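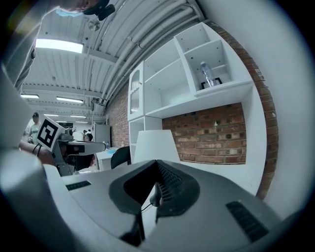 Changes to the lunch hours from March

Dear colleagues, the canteen in the Lesport building will open at 11:30 from March, and it will close at 14:00 as before. Many of you asked for this in the survey, especially the early shift.

The soup stays at the same price. Flundel will deliver the bread, and there will be 3 warm dishes each day — one of them always without meat.

Please bring back the cups. In January we bought 18 new ones and only 6 are still on the shelf. You can leave them on the cart next to the elevator, also in the evening.

Wishes for the menu go in the box by the door.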